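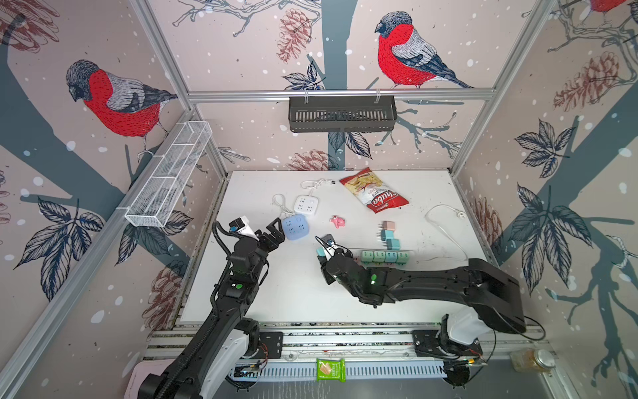 *Right arm with the teal and white adapter, left gripper open next to the light blue cube.*

**Right gripper keeps squeezing after a stop (Perer controller, code 1944)**

**halfturn** wrote:

Two-arm cell doing plug and adapter handling. Both arms run from one Perer controller with Trerkska servos in the grippers. None of the sockets are connected to the mains.

Fault: if I hit the stop button while the right gripper is holding something, both arms freeze as they should, but the right gripper carries on closing. The left one is fine. The log gives 1944, "follower timeout", against the right gripper and nothing else. One adapter has a cracked shell and I had a fingertip near the jaws when it happened last night. No injury, but I don't want a repeat.

Loop rate is 200 Hz. Watchdog is 800 ms, which I think is the default. Firmware is the September build on both sides.

**m4washer** wrote:

800 ms is a long time for a gripper to carry on with its last command. Set it to 200 and see whether the squeeze gets shorter. If it does, you've found it.

**dull_spanner** wrote:

Disagree with that as a first step. The left one has the same watchdog and stops properly. Swap the gripper leads over at the controller and see if the fault follows the lead or stays with the arm.

Also, please stop putting your hand in there with the servos powered. The stop button on the Perer holds position, it doesn't cut power to anything.

**halfturn** wrote:

I thought it cut the power. The label just says STOP.

Will try the swap first, then the watchdog.

**greycable** wrote:

The label is misleading and it has come up here before. Page one of the manual calls it a "motion hold". If you want the power off you need a contactor in the servo supply. I fitted a Babić one to mine and wired a second button to it.

**m4washer** wrote:

Careful with that on arms without brakes. Cut the power and they drop. I'd take a held arm over one coming down on my wrist.

**greycable** wrote:

Which is why you only put the gripper supply through it. The arms stay held and the fingers go slack. You may drop whatever you're holding, and a plug falling on a table doesn't worry me.

**halfturn** wrote:

Are the gripper and arm supplies separate on the Perer? Mine has one fat connector for each side.

**greycable** wrote:

Same connector, separate pins. Check with a meter before you cut anything – the older ones were wired differently.

**halfturn** wrote:

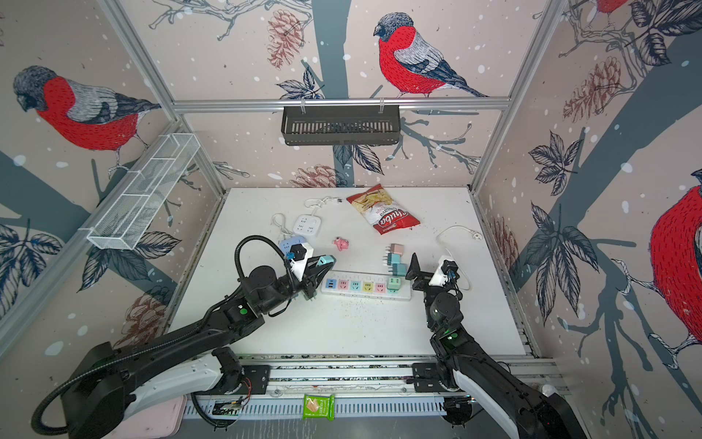 *Socket block in the left gripper, white plug on its cable in the right.*

Swapped the leads. The fault stayed with the right arm, so it's not the lead or the controller port. Next I put the watchdog to 200 ms. It still squeezes, but for less time.

**m4washer** wrote:

So it was the watchdog.

**dull_spanner** wrote:

No, it made the symptom smaller. The right gripper is still missing the stop message and the left isn't. I'd look at the servo settings. Trerkska servos have a "hold last" option and a "release" option for lost comms, and a replacement often arrives set to the wrong one.

**halfturn** wrote:

The right servo is a replacement, from Povine. Reading both back: left is set to release, right is set to hold last. That explains the squeezing, but I still don't know why it logs a timeout at all.

I've changed the right one to release and left the watchdog at 200. The contactor is on order and I'm keeping my hands out with the supply on. Will post again when I've had a look at the timeout.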